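Clidach Household Water Diary

Data card and README

Last updated: Aug 11, 2025
Maintainer: Femi Okoro
Version: 5

Summary

The Clidach Household Water Diary is a set of tables made from paper diaries kept by households in and near Clidach. Each household wrote down what it used tap water for over two weeks in April, and what else it drank or poured besides. There are 187 households in the release. The tables are small and open in any spreadsheet program.

The diary was set up to answer a plain question from the people who look after the supply at Pestville: when people say they "hardly use any water", what do they leave out? Meters give the total for a house and nothing more. The diary gives the uses.

What is in the folder

households.csv — one row per household
diary.csv — one row per entry in a diary
uses.csv — the list of use codes and what each one means
areas.csv — the 19 areas and their short names
changes.txt — what changed between versions
form_blank.pdf — the diary form as it was printed
notes_coding.txt — the coding notes, mostly unedited

All tables are comma-separated, UTF-8, with a header row. Dates are not given. Each entry has a day number instead, where day 1 is the first day that household kept its diary. Households did not all start on the same day, so day 3 in one house is not day 3 in the house next door.

Columns in households.csv

hh_id: household number. Numbers run with gaps, because some households withdrew and their numbers were not used again.
area: area code, see areas.csv.
people: how many people normally sleep in the home.
home_type: flat, terrace, semi, detached, other.
meter: yes, no, or unsure. "Unsure" is a real answer and should be kept apart from a blank.
garden: yes or no. A balcony with pots counts as no. A shared yard counts as yes if the household waters anything in it.
dishwasher: yes or no.
kept_by: one person or shared.

Columns in diary.csv

hh_id: matches households.csv.
day: 1 to 14.
part: morning, afternoon, evening, night.
use: use code, see uses.csv.
source: tap, butt, bought, other.
amount: as written by the household, turned into litres where that could be done.
amount_how: measured, guessed, standard, or missing.
note: free text, with names and addresses taken out.

How the amounts were worked out

The form asked people to write amounts in whatever way suited them. They wrote cups, pans, buckets, "full kettle", "half sink" and minutes of shower. We did not want to put anyone off by asking for litres.

Each household filled in a page at the front listing its own kettle, its usual mug, its washing-up bowl and so on. If a household gave the size of its kettle, we used that. If it did not, we used the standard size in notes_coding.txt and marked the row "standard". Rows marked "measured" are those where the household used a jug or read a marked container. Rows marked "guessed" are the household's own guess in litres.

Showers were the hardest. A shower of a given length can use very different amounts of water in two homes. We asked each household to run its shower into a bucket for a short time and write down the result. Many did. Where they did not, the amount is left missing and the minutes are kept in the note column. Please do not fill these in with a single figure for the whole set and then report the result as if it came from the diary.

Toilets are counted by flush. The form gave a box to tick each time, hung on a string by the toilet. Night flushes are surely undercounted, and people out at work all day have few flushes at home, so treat the counts with care.

Use codes

DRINK — water drunk as water, hot or cold, including tea and coffee
COOK — water used in food, including water thrown away after boiling
WASHUP — dishes by hand
DISHW — dishwasher
LAUND — washing machine or hand wash
BATH — bath
SHOW — shower
BASIN — hands, face, teeth, shaving
WC — flush
CLEAN — floors, windows, surfaces
GARDEN — plants outside
PLANT — plants inside
PET — pets, fish tanks, hens
CAR — cars and bikes
OTHER — anything else, with a note

Rinsing out recycling was put under OTHER in versions 1 and 2. From version 3 it is under CLEAN. If you are comparing with work done on an early version, check this first. It moves more rows than you would expect.

Bought water

Bought water was added late. The first draft of the form had no place for it, and people trying the form out kept writing it in the margin. The final form has a line for it at the foot of each day.

An entry has source "bought" if the water came into the home in a bottle or a larger container that was paid for. Flavoured and fizzy water count. Squash made with tap water is DRINK from the tap. A bottle bought once and refilled at the tap counts as bought the first time and tap after that. Some households were strict about this and some were not.
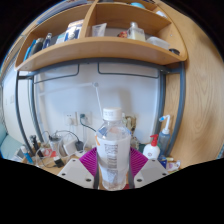
Part-drunk bottles caused a fair amount of trouble in coding. The form asked for the amount drunk that day, but many people wrote the size of the bottle when they opened it and then nothing until the next one. Where the note made this clear, we left the full amount on the day of opening and put "opened" in the note. Where it was not clear, we left the row alone. Totals over the two weeks should be fair. Day by day, bought water looks lumpier than it was.

Water drunk away from home was not asked for. A few households wrote it down anyway, and those rows have been removed.

How households were chosen

Letters went to homes in all 19 areas. Households that replied were sent a diary, a pencil and a stamped envelope. Nobody was paid. Households that returned a diary with at least ten days filled in are in the release.

People who agree to keep a water diary are not the same as people who do not. Our households are older than the area as a whole, more of them have gardens, and more of them own a water butt. Two areas, Bako and the streets behind it, sent back very few diaries. We would not say anything about Bako on its own from this data.

Checking

Every diary was typed in by one person and read against the paper by another. Where they did not agree, the paper was looked at again. Luka, the small program we use for typing in forms, flags any entry larger than a bath and any day with no flushes. Flagged entries were checked by hand. Most were correct. One household filled a paddling pool three times.

Typing mistakes found after release are listed in changes.txt with the row and the old value. We do not correct what households wrote, even when it looks unlikely, unless the note shows it was a slip.

Known problems

The last few days of each diary are thinner than the first few. People got tired of it. If you use averages, try leaving out days 11 to 14 and see how much they move.

BASIN is the least reliable code. Few people will write down each time they wash their hands, and some gave one line a day reading "hands, the usual".

Leaks and dripping taps are not recorded unless someone mentioned them.

The "part" column was left blank in a good many diaries. Blank does not mean night.

In areas.csv the short names for two neighbouring areas were swapped in version 4. The codes were right throughout, so anything joined on the code is not affected. This is fixed in version 5.

Privacy

Names, addresses and phone numbers were on a separate sheet which was never typed in. Notes were read by hand and anything that pointed to a person was removed, including pets' names and jobs. Households with more than seven people are shown as 7+ in the people column. Please do not try to work out who a household is. If you come across a note that gives somebody away, tell us and we will remove it.

Using the data

You may use the tables for any purpose, including teaching, provided you name the source and the version. Suggested wording:

Clidach Household Water Diary, version 5. Maintained by Femi Okoro.

If you publish totals, say how you treated missing amounts. The two usual choices — dropping the rows or using the household's own average — give different answers for showers and much the same answer for everything else.

The paper diaries are kept in Clidach and can be looked at by arrangement, with the front sheets removed. Some have drawings in them. These were not scanned.

Corrections

Send corrections to the maintainer with the hh_id, the day and the use code. Small fixes are held until the next version. There is no fixed date for version 6, but a second round of diaries covering a summer month is being talked about, and if it goes ahead the form will have a separate line for paddling pools.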